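Open Day at the Durkcombe Robot Club

My nephew has been after me to come see his robot club since February, and I kept saying yes and then finding some reason to stay home (I'm bad about this, ask my sister). Then the flyer went up on my own fridge, under my own magnet, while I was making coffee. So on Friday, April 30, 2021, I drove over to Durkcombe for the club's open day, got lost twice on the one-way streets behind the library, and walked in ten minutes after the welcome talk had finished.

I didn't miss much, according to the woman at the sign-in table. "It was mostly about parking," she said.

The club meets in the old Trindade building, which was a cooking school for years before the town took it over. You can still tell. The main workshop has floor drains and the world's loudest dishwasher, and the soldering benches are old pastry counters. I loved it immediately! It smelled like hot dust and oranges. Somebody had put name tags on all the robots too, so for the first half hour I was greeting machines by name and then forgetting the names of the kids who built them.

The program is split in two. The younger group does what they call table challenges, where a little wheeled robot has to get around a board without falling off or knocking over the wrong thing. The older group, which is my nephew's, gets one long project for the whole spring and then shows it at a regional meet. This year's project is called Trumia and it's about tidying up. I'll get to that.

First, though, the table challenges, because I stayed for way too many of them. The board was 118 inches long (there was a sign, very proud of it) and covered in tape lines, ramps and paper cups. A girl with a robot named Gravy ran it three times in a row and each time it made the first turn perfectly, went up the ramp, thought about things for a while and then drove straight off the side into a laundry basket full of towels. She wasn't bothered at all. She'd pick it up, plug in her laptop, change a number, and put it back. On the fourth run it made it down the ramp and the whole room yelled like we were at a ballgame. I yelled too. A man next to me spilled his lemonade on my shoe and we didn't even discuss it.

The scoring is kind of mean, if you ask me. You start with 1,000 points and lose them for everything, touching a line, stopping too long, bumping a cup. The best score of the day was 991, by two brothers who looked completely exhausted and wouldn't tell anyone how they'd done it. Gravy ended up with 61. I still think Gravy was robbed.

I got to try one myself at the visitors' table. They hand you a controller with two sticks, one for each wheel, and you're supposed to push a tennis ball into a goal. I have been driving a car for a long time and I assumed that would help. It does not help. I went in a circle, then in a bigger circle, then backed over the ball. The boy running the table (very polite, braces, could not have been more than 12) told me that lots of grown-ups start out by backing up.

Lunch was in the hallway. Empanadas, a big tray of cut-up melon, and those little cookies with the jam that I can't leave alone. If you go next year, get in line before noon, because the cheese empanadas were gone by the time I got there and I had to listen to people talk about how good they were.

After lunch I found my nephew's group, and that was really the part I'd come for. Their coach is Cauã Rocha, who used to fix commercial ovens and has the patience of a man who used to fix commercial ovens. He had a crowd of us parents and aunts standing in the hall and he explained the whole thing without one slide, which I appreciated.

So, Trumia. The idea is that a robot arm at the club should learn to clear up a messy kitchen: pick things up, put them where they go, throw away what's trash. The kids started in the fall by trying to write out every move, close here, lift this much, turn that much, and it went fine as long as nobody moved the cup. Move the cup a little and the arm would very confidently grab air. He did an impression of it and got a big laugh.

This spring they changed plans. Now the kids do the chores themselves, in a real kitchen, holding grippers in their hands that close the way the robot's do. Each gripper has a camera on it, and it records what the job looks like from right there by the fingers. Do a chore enough times and in enough different ways, and the computer has something to learn from. My nephew says the hardest part is going slow. He's sixteen, so I believe him.

They take turns. One person does the chores, one keeps the list, and one messes everything up again for the next round, which is the popular job and has to be rationed. The rule is that the mess can't be the same twice. Cauã said the first week they kept setting everything up neatly without noticing, cans standing in a row like a store display, and he had to teach a room full of teenagers how to be messy. My sister laughed so hard at that she had to go stand by the coats.

I asked if paper cups were easier than cans, which I thought was a pretty smart question, and three kids answered at once. Cups squash. Cans roll. Cloth is the one they all complain about, because it's never the same shape when you go back for it. One girl told me she'd started folding towels differently at home since joining, and her mother (right behind her) said she would like to see evidence of that.

Here's some of what they've been doing this spring.
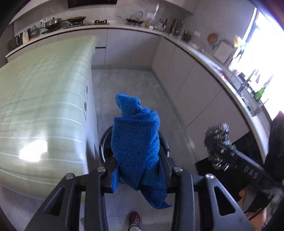
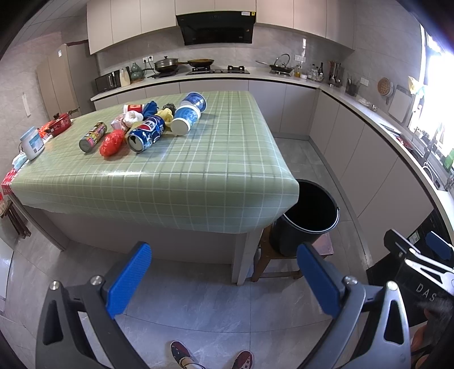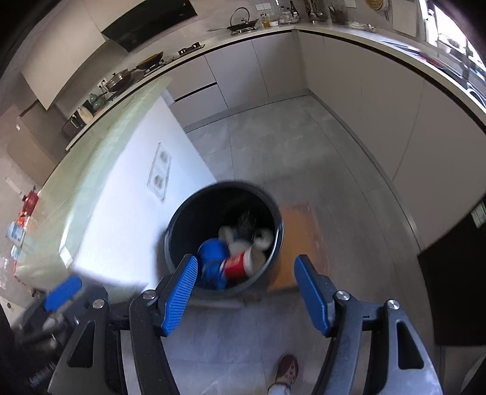
I asked my nephew if I could try the grippers and he said sure, like it was nothing, and handed me a pair from the practice shelf. They're heavier than I expected. You squeeze and the fingers come together, and right away your hands feel like they belong to somebody else. My job was to pick up a dish towel and drop it in a bin. It took me ten tries to get the towel and then I missed the bin. After that I tried a sponge and did much better, and I want that on the record.

What surprised me was how quickly you start thinking about things you never think about. Where do you grab a towel? In the middle, or by a corner? Do you pinch it or scoop it? I've been picking up towels my whole life and I couldn't have told you. The kids have long arguments about this. There's a whiteboard in the back room with a list of rules they've voted on, and one just says NO THROWING, underlined three times.

The last thing on the schedule was the arm itself. It's an older model called a Druder, bolted to one of the pastry counters, and they've only just started giving it what they've recorded. Cauã warned us not to expect a lot. There was a sponge on the counter and a bin next to it, and the arm went down, stopped, shivered a little, went down some more, and closed on the sponge. Everybody held their breath. Then it carried the sponge over very slowly and let go of it a couple of inches too early, and it landed on the counter beside the bin. So, same as me with the towel! I felt a real bond with that machine.

They ran it again and it got the sponge in. Third time, it pushed the bin over. My nephew wrote all of it down in a notebook with a serious face I'd never seen on him before, and I got a little choked up, which I blamed on the soldering.

A few practical things, for anyone thinking of going. It's free, but there's a jar by the door for parts and batteries, so bring some cash. Parking is behind the building and not in front, whatever your phone tells you. The workshop gets loud, and if you've got little ones who don't like noise, the hallway end is calmer. Kids can join the younger group without knowing a thing about programming, and they lend out laptops. The older group does ask for a full spring of Saturdays, and Cauã was pretty firm about that when one dad started asking about soccer.

I stayed until they were stacking chairs. My sister drove home ahead of me and I still managed to miss the turn by the library. I had four jam cookies in a napkin on the passenger seat, and my nephew has already texted to ask if I'm coming to the regional meet. I said yes, and this time I've put it on the calendar in pen.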